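Home News Services Meetings Library Contact

Thu 16 July
By the Communications Office, Vollwood Public Library

The Vollwood Public Library will end overdue fines at all of its branches, the director of the library system confirmed in an interview this week. The change follows a trial at the Venden branch that began in April.

"Fines were meant to bring books back," the director said. "What we saw at Venden was that they mostly kept people away."

During the trial, 626 overdue items were returned to the branch, and 77 residents whose cards had been blocked began borrowing again. The director described both results as better than the library had planned for, though she asked that they be read with care. "It is one branch over one season," she said. "We will report again after the winter."

Borrowers will still be asked to pay for items that are lost or badly damaged. An item will be treated as lost when it is 31 days past due, and the charge will be removed if the item is later returned in fair condition. 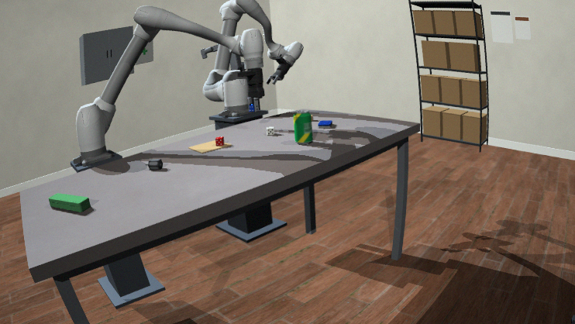

Asked about the loss of income, the director said that fines had covered a small and shrinking part of the budget. Staff at the Zoltilmont branch spent nearly 23 hours a month handling small payments and disputes - time that will now go to evening opening.

"A parent should not have to choose which child may use a card," she said. "We heard that more than once, and at more than one desk."

The director acknowledged that some residents do not support the change. Several wrote to say that they had always returned their books on time and saw no reason to excuse others. "I understand that view," she said. "Due dates remain, and a person with an overdue item still cannot borrow a new one until it comes back."

Existing fines will be cleared without an application. Borrowers who use the Ruawai Street book drop should allow one working day for returns to appear on their accounts.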